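Why do your ears pop? – the kid version

OK so. You're in the back seat, the car is going up a mountain, and everything goes muffly. Like somebody stuffed cotton in your head. Then – pop. Everybody's voice comes back.

What was that?

Short answer: air. Long answer: keep reading, it's not that long.

## Air is heavy (yes really)

Air doesn't feel like anything most of the time. You walk through it all day. But it does weigh something, and there is a LOT of it piled up over your head, miles and miles of it. All that air pushes on you. On your arms, your nose, the dog, the roof of the car. The push is called **air pressure**.

Why don't you get squished? You've got air inside you too, and it pushes back. Push in, push out, same amount. You don't feel a thing.

Now go up a hill. There's less air piled on top of you up there, so the push from outside gets smaller. Go down again and it gets bigger. Up = less push. Down = more push. That's the one thing to remember from this page, if you only remember one.

## What's in there

Your ear has three parts. The part that holds up your sunglasses is only the start.

- **Outer ear** – the flappy bit plus the tunnel. Open to the outside.
- **Middle ear** – a tiny room full of air, behind the eardrum. Three very small bones live in it.
- **Inner ear** – curly, full of liquid. Turns wiggles into messages for your brain. It also helps you not fall over.

The **eardrum** is the wall between the tunnel and the tiny room. It's thin skin, stretched tight, a lot like the top of a real drum. Sound hits it, it shakes, you hear.

Here's the trouble. The tunnel is open, so the air in it changes right away when you go up. The tiny room is closed. It's still full of air from the bottom of the mountain, and that air is pushing harder than the air outside. So the eardrum gets shoved outward, a teeny bit. Now it's bulging and stiff and it can't shake so well.

That's the muffly feeling. A drum with somebody leaning on it.

## The secret tube

The tiny room does have a door. It's a tube that runs from the middle ear down to the back of your nose, way up high where your throat starts. It's called the **Eustachian tube** (say it: yoo-STAY-shun). Everyone has two, one for each ear. Mostly they stay shut.

When you swallow or yawn, little muscles tug the tube open for a moment. Air zips thru. Now the push is the same on both sides, the eardrum goes back to flat, and you hear the pop.

So the pop is a good thing! It's your ear fixing itself.

## Try it: the bag drum

You need a glass jar, a plastic sandwich bag with no holes, a fat rubber band and a grown-up nearby. Work on a table where you can spill a little and it doesn't matter.

1. Push the bag down into the jar, so it lines the inside. Fold the top of the bag over the rim.
2. Rubber band goes around the outside, over the bag. Tight.
3. Now grab the bottom of the bag and try and pull it up out of the jar. Gently, or it rips.

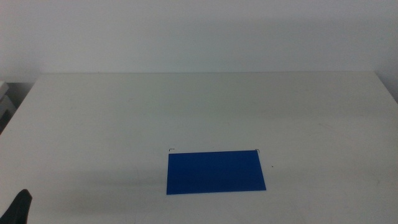 Mine won't come up at all, wrote a reader from Dedden, did I do it wrong? And why is it so hard if there's nothing in there holding it?

Nope, you did it right. Good question too. There's only a little bit of air trapped between the bag and the glass. When you pull, that air has to spread out into a bigger space, so it pushes less. The air outside is still pushing just as hard as before. The outside air wins. It's holding the bag in for you.

If yours slides up real easy, the rubber band is loose or there's a hole. New bag, try again.

And the ear part: think of the bag as the eardrum. More push on one side than the other, and it gets stuck over that way. Now slip the rubber band off and pull again. Air sneaks in past the rim and the bag comes right up. You just opened the secret tube.

## How high before they pop?

Depends on the person. Depends on how fast you're going too. Some people feel it in a tall elevator. I feel it every time on the road from Jurnley up to the lookout at Nerkeo. The sign at the top says 1,686 feet, and the sign at the bottom of the hill says 400. Do the subtraction if you like subtraction. My first pop is always before the picnic area, the second one is near the top. Then you drive home and it all happens backwards.

Down is usually worse then up, by the way. Going up, the extra air in the tiny room can kind of burp its way out of the tube. Going down, the outside air has to get back IN, and the tube is floppy, and the push from outside squeezes it shut. So it needs more help from you. More swallowing.

Same with airplanes. They pump air into the cabin so everybody can breathe, but it's still less than on the ground. When the plane comes down to land the pressure goes up again, and that's when you hear babies crying. They don't know how to pop their ears on purpose. A bottle helps them, because drinking is swallowing.

## Ways to get a pop

- Yawn. Fake ones work. Fake ones turn into real ones anyway.
- Swallow. Sips of water.
- Chew gum, if you're allowed.
- Suck on a hard candy (big kids only).
- Wiggle your jaw around like a cow.
- Sing, loud, if the driver is OK with it.

Some grown-ups pinch their nose and blow. It works but go easy – very soft, mouth closed, never hard. Blowing hard can hurt your ear. Ask first.

Start EARLY. Don't wait till it hurts. If the road is going down, start chewing at the top.

## What about a cold?

Colds make the inside of your nose puffy. The tubes get puffy too, and plugged with snot, and then air can't get through. So your ears can feel full even at home on the couch, on flat ground, doing nothing. It mostly goes away when the cold does. If an ear really hurts, or something leaks out, or you can't hear right, tell a grown-up so they can call the doctor. Don't poke anything in there. Not a cotton swab, not a pencil.

Kids get more ear trouble than grown-ups, and the tube is part of the reason. In a little kid it's short and lies nearly flat, so stuff doesn't drain out very well. Around age 7 it's longer and has more of a slant. Your head grows, the tube gets better at its job.

## And swimming?

Water is way heavier than air. You don't need a mountain, you only need the deep end. Swim down to the bottom and you can feel it pushing on your ears after just a few feet. At the Saavedra pool I feel it before I even touch the drain. If it hurts, come up. Don't try and be tough about it.

## Words from this page

**Air pressure** – how hard the air is pushing

**Eardrum** – thin skin that shakes when sound hits it

**Middle ear** – the tiny room with air in it

**Eustachian tube** – the door to the tiny room

Next page: why your nose runs when it's cold out. Bring a tissue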